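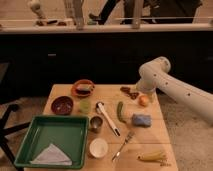 Mesa de madeira clara, braço branco à direita, travessa oval e tigela à esquerda.

Caderno de oficina – Mivport, maio

Retomei o aquecimento do habitáculo do Srisuk. A queixa continua igual: ar morno nos pés, frio no para-brisas, e o manípulo do painel prende a meio curso. Bateria desligada, circuito despejado para a tina, tampão do bloco limpo e reposto com anilha nova.

O cabo Bowden da válvula tinha a espiral aberta junto à abraçadeira de baixo. Cortei um novo com 1018 mm de bainha, medido pelo velho já esticado. Passa à justa por trás da coluna da direção. Se alguém voltar a mexer ali, não encurtar mais.

Radiador de chauffage fora às 10h40. Dois parafusos de cima saíram bem, o de baixo do lado do passageiro partiu. Furei e passei macho M6. Lavagem em contracorrente na bancada: saiu lodo castanho durante bastante tempo, depois água limpa. Pressão de ensaio mantida dez minutos, sem bolhas.

Motor do ventilador: escovas no fim, coletor riscado mas aproveitável. Passei lixa 600 e limpei os sulcos. Roda bem à mão. A resistência da primeira velocidade está aberta, daí só trabalhar na segunda. O Chalerm Thammasiri diz que a Brosavby tem resistências do modelo seguinte e que a fixação é a mesma – confirmar a distância entre furos antes de encomendar.

Espuma das portinholas desfeita em pó. Aspirei a caixa toda e colei espuma de célula fechada. Deixar a cola até amanhã, sem fechar as portinholas.

Termóstato: na panela começou a abrir muito abaixo dos 80 °C marcados no corpo. Explica parte do ar morno. Pedido um novo à Mirkby, com junta.

Falta:
– resistência do ventilador
– termóstato e junta
– tubos do chauffage, os dois, o de retorno está inchado na ponta
– abraçadeiras de parafuso, as de mola não voltam

A Jaruwan Rungrueang perguntou se vale a pena pôr já a torneira nova. Por mim fica a antiga, veda bem e o veio está direito. Ver outra vez com o circuito quente.

Tina do anticongelante com tampa, debaixo da bancada 2. Não reutilizar.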